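Sistbridge patch 1.0.4 is out, save bug fixed, stutter only partly

Posted 05/12/2020 by Hertta Rantala

The fourth patch for Sistbridge went live this morning on PC, and the big one is in there. The save bug is fixed. Or fixed enough that the people who lost their towns last month can load them again, which is what most of you have been writing in about.

Quick version for anyone on their lunch break: download is small, restart your launcher if it doesn't show up, back up your save folder first. Longer version follows.

Sistbridge came out in April from Pokton, the small studio behind the river-trading game Puner. It's a town builder with a lot of bridges, a lot of tolls and a weather system that floods your lower streets if you build too cheap. Reviews were good. Player reviews were good too, for the first few days, and then people started hitting the save problem.

What happened was this. Once a town passed a certain size the autosave would write a file that looked fine and loaded to a black screen. Manual saves made after that point had the same trouble. Some players went back to an old save and lost an evening. Others had been running on autosave only and lost the lot. The support forum thread on it got to 191 pages before it was locked and moved to a new one.

Pokton put out two hotfixes that didn't help and a third that made loading slower for everybody. So there was some grumbling going into this one.

"We were looking in the wrong place," lead programmer Tapio Kinnunen wrote in the patch post. "The save was writing correctly. The list of bridges inside it was getting sorted twice, and on big towns the second sort dropped entries. I'm sorry it took this long."

The fix works backward as well. Broken saves get rebuilt the first time you load them, and that first load is slow. Kinnunen says to leave it alone even if the window goes white and Windows tells you it's not responding. Do not close it. Once it's in, save by hand right away to a new slot.

We tried it on three of our own dead towns. Two came back whole. The third came back with the bridges in place but every toll set to zero, so the bank was empty by the second winter. Annoying but you can fix it from the tolls screen in a minute or so.

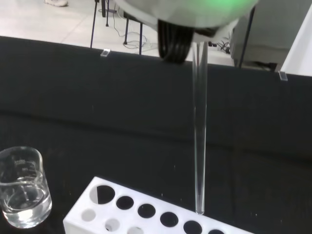 Now the stutter. The patch notes say "improved frame pacing during rain" and that's about right, it's improved. On our older office machine the game used to hitch every time a storm front came in. It still hitches at the start of the storm but then settles down. Snow is the same as before as far as we can tell. The notes don't mention snow.

Community manager Yanti Raju answered questions on the forum for most of the morning. She said the remaining stutter comes from the game building its water effects on the fly, and that a proper fix means doing that work up front at the first launch. That's planned for the next patch. No date. She did say they'd rather not promise one after last time.

In the meantime she suggests the following for anyone still having trouble:

Set water reflections to Medium. High and Ultra both use the same slow path right now.

Turn off "Live crowd shadows" in the advanced tab. It's on by default even on the Low preset, which Raju says was a mistake and will be changed.

Cap the frame rate inside the game and not from your graphics driver.

If you have the game on an old hard disk, move it to an SSD if you've got room for it. Needs 40 GB free for the move, less once its done.

Laptop players should check the game is using the right graphics chip. There's a line at the bottom of the video settings page that tells you which one.

We did the first three and the worst hitches went away. The crowd shadows one made the most difference by a long way. You do lose the little market shadows in the evening, which is a shame, they look nice.

Other changes in 1.0.4, picked out from a very long list:

The town limit of 74 bridges is gone. There's a warning now when you go past 100 but you can click through it.

Ferries no longer get stuck under half built bridges.

Citizens stop complaining about noise from a quarry you've already demolished.

Toll collectors go home at night unless you tell them otherwise. This one will hit your income, so look at your budget after patching.

Key bindings can be changed for the camera. Finally.

Fixed a crash when you alt-tab during the flood cutscene.

Text size slider added, goes up to double. Menus still overlap a bit at the top setting.

A few things did not make it. Controller support is still "being looked at". Steering the camera with a controller half works if you force it on but the build menu can't be reached, so don't bother yet. The long-requested undo button isn't here either. And the bug where fog stays over the harbor for a whole season is listed under known issues, along with a new one — the music can cut out after the slow first load. Restarting the game brings it back.

Mods are the other thing to watch. Aino Partanen, who makes the popular stone arch pack, posted that anything adding new bridge types needs an update before it'll work with 1.0.4. Her own pack is done and up. Others aren't. If your town was built with modded bridges and you load it without an updated mod, the bridges get swapped for the plain wooden kind, and if you then save over the top thats permanent. So hold off. Turn off automatic updates in your launcher if you can and wait for your mod makers to catch up.

Partanen also says the patch finally lets mods set their own flood strength for each bridge, which modders have wanted since launch. Expect some sillier bridges soon.

Publisher Van Beek sent a short statement on refunds. Anyone who asked for one over the save bug and was turned down can ask again through the support page, and the playtime limit won't be counted. You'll need the email address the game was bought under. We asked how long that will stay open and were told it would be "several weeks". We've asked again for a real date and will add it if we get one.

Console versions are still on the way. Producer Kerttu Lahtinen said the team stopped all console work while the save bug was open and has only just gone back to it. She wouldn't give a window but did say the save fix is already in the console build, and that the controller work on PC will come out of the same job, so whichever is ready first the other should follow pretty close.

Reaction so far is mixed to good. The new forum thread is mostly people posting pictures of towns they thought were gone. There's a smaller group reporting that the rebuilt save still goes to black. Raju has asked them to send in the save file along with the log from the game folder, zipped together, through the support form and not the forum. If that's you, do keep the original broken file. Don't let the game overwrite it.

To get the patch, close the game, restart the launcher and check the number in the bottom left of the main menu. It should read 1.0.4. A few readers have told us it still shows 1.0.3 after updating. Running the file check from the launcher sorted it for most of them.

Save folder is in Documents, under Pokton, then Sistbridge. Copy the whole thing somewhere else before you start.

Update: Raju has confirmed the zero tolls problem we saw on our third town. It's been added to the known issues list. Tolls need to be set again by hand for now, one bridge at a time.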